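From: Bezawit Berhe
To: Gerov Street Neighbors list
Date: August 6, 2025
Subject: Re: Snack table at the library book sale

Liya Mekonnen wrote:

> Hi all,
>
> I have the sign-up sheet for the fall book sale and the snack
> table is still open. In June we sold home baking, and two people
> asked me what was in the bars and I had no idea what to tell
> them. One of them had a kid with a nut allergy. I would like to
> do it differently this time but I don't want to lose the table,
> it paid for the new shelf in the children's corner.
>
> Can someone who has run one of these before tell me what we
> should sell, what to charge, and whether we need anything from
> the town? Also who has the big coffee urn?
>
> Liya

Hi Liya, and everyone,

I ran the snack table at the Flilley school fair for six years, so I'll take these in order.

What to sell. My vote is wrapped items only, plus coffee and water. At Flilley we moved to single wrapped pastries and flat breads after the second year and I would not go back. The packet can be passed across a table of used books without getting crumbs in them, and what doesn't sell can go home with whoever wants it. Home baking does taste better and people will say so. If we want to keep some of it, I suggest one tray at the far end, each piece bagged, with a card listing every ingredient and the name of the baker. No card, no sale. That includes me.

On the allergy question, buy only things that have the ingredients on each single packet. Some multipacks print the list on the outer box and nothing on the pieces inside. If we end up with any of those, cut the panel off the box and tape it to the table. Please don't let anyone on the table say a thing is "probably fine." Hand over the packet or point to the panel and let the parent read it.

What to charge. One price for everything to eat and one for everything to drink. At Flilley we had four prices the first year and spent the morning hunting for nickels. Whole dollars only. I would start the cash box with 32 dollars in ones, and write that number on the inside of the lid so the count at the end makes sense. For what it's worth, our best day there cleared 101 dollars after costs, and that was with good weather and a ball game next door. I wouldn't plan on that much at a book sale.

The town. When I called the clerk's office last year I was told that sealed store-bought food at a one-day sale did not need a permit, but anything cut, poured or heated might. Coffee falls in there somewhere. Please call again and ask about the urn in particular, and write down who you spoke to. If the answer is no, we sell cans and water and put out a sign for the cafe on the corner.

How much to buy. I don't know how many people came through in June. Liya, do you have the door tally? If it is anything like the year before, 14 boxes of mixed pastries is plenty. I can get them at Plalent, where they take back unopened boxes within the week if you keep the receipt. I will not buy anything until you say go.

The urn. It is in my garage. The tap drips, and it needs a new washer before it goes near a table with books on it. I have the old washer in an envelope and will take it to the hardware store to match. If it still drips after that I'll bring the deep tray to set under it.

Tables. We had the snack table right inside the door last time and the line blocked the cookbooks. Could we put it under the window on the other side — the one by the coat hooks? There is an outlet there too. Someone should check that it works, as I remember the lamp being plugged in across the room for some reason.

I can do the first shift and the cleanup. I can't do the middle of the day. If two people could take that between them, please reply to Liya and not to the whole list, she is keeping the sheet.

One of the wrapped kind is in the photo at the bottom.

Bezawit

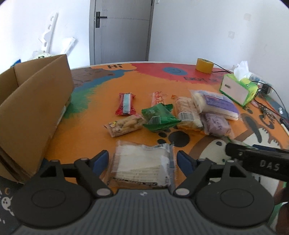
Single pastry or bread in its plastic wrapper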